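Robot arms coming to our packing line, what did it change for you?
Posted 2019-02-07 by tapegun_terry

tapegun_terry
We got the announcement. The Voltdale building is getting arms on the packing line, and according to the slide deck this will "free associates for higher value activity." I have been packing boxes for eleven years and I'd love to know what the higher value activity is. My guess is sweeping. Anyone here been through it already? I mean on the floor, I've heard plenty from people who visited the floor once in a clean vest.

lowbay_lurker
Went through it at Prosser. We had 4 arms put in one September and by spring I had a new title, a new badge and the same chair. Title is "cell attendant." I attend. When it stops, I walk over and find out why, and the why is nearly always a carton flap. Pay went up a little and then they moved the shift premium around so it came back down a little.

Losing the rhythm was the odd part. On the old line you could talk all day because your hands knew the job. Now I stand there waiting for something to go wrong, and you can't really hold a conversation while you're listening for a beep.

mostly_pallets
Disagree with the gloom. My shoulders are the best they've been in years. The old target at our place was 120 cartons an hour and people were taping their wrists before break. The arm does 195 and its wrists are somebody else's department. If I have to be called an attendant to be able to lift my own groceries, print the badge.

tapegun_terry
Fair. How many people were on your line before and how many after?

mostly_pallets
Six before, two after. Three went to receiving, one retired. I know how that sounds. I'm telling you about my shoulders.

lowbay_lurker
"I'm telling you about my shoulders" is going on my locker.

grid_and_bear_it
I'm on the other side of this, so throw things if you want. I work at an integrator, we're small, and I set up the pick tests before anything goes near a customer's line. I packed boxes for three years before that, which is why I still read this board.

My own job got automated too, in a way. I used to stand next to a real arm with a bin of parts and move the parts by hand between runs, all day, like a very patient parent at a playground. Now most of that is done in simulation. The program drops a block somewhere, the arm goes for it, the program swaps the background and the lighting and does it all over again. Last week's batch was 2,428 runs and I was at lunch for a good part of it.

tapegun_terry
So what do you do while it runs? Attend?

grid_and_bear_it
Look at pictures, mostly. I go through the runs one by one and sort out the ones I think are worth a second look. The rendering is no beauty contest. Yesterday I had an orange block standing on a giant checkerboard, the checkerboard hanging over a mountain road at night, and the arm so dark against the hill I had to hunt for it. I've had warmer workplaces.

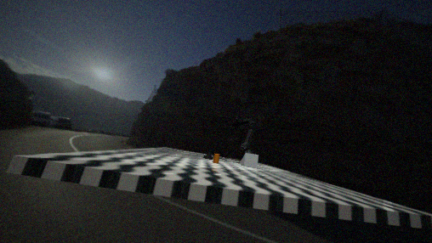

What I miss is the company. With the real arm there were three of us in the room, and whoever was closest to the bin had opinions about the radio. With the simulated one I get a chair, a screen and a folder of stills. My knees like it better and I talk to people less, so I guess I'm with both of the posters above.

mostly_pallets
OK but who decided a packing robot should train on a mountain? Our line has a ceiling. I've checked.

grid_and_bear_it
The idea is that if it can find the block with all kinds of nonsense behind it, it won't fall apart when someone at your place parks a yellow forklift in the aisle. Whether that pays off on a given floor, ask me after the install. I have seen it go both ways.

lowbay_lurker
Ours fell apart over a Halloween banner. Two hours down. They trained it on something, and it wasn't orange and black crepe paper.

tapegun_terry
This is more than I got from the deck, thanks. Ours is a Prastton system, supposedly tied into the Plornirow scheduling thing that already can't tell when I'm on break. Anything I should ask for before they bolt it down?

lowbay_lurker
Ask who gets trained to clear a jam, and get your name on that list early. The first people on it at Prosser are the ones who stayed on the line. Also ask for a stool. They'll say the cell isn't designed for seating. Ask again.

mostly_pallets
Ask what happens to the rate once the arm sets it. They raised ours at the hand stations too, and those folks didn't get a new shoulder out of the deal. That part I'll be gloomy about.

grid_and_bear_it
Ask to be in the room for the acceptance test, and bring your worst cartons. The crushed ones, the ones with the label over the seam. Customers always hand us the nice ones and then call in a week.

tapegun_terry
Oh, I have cartons.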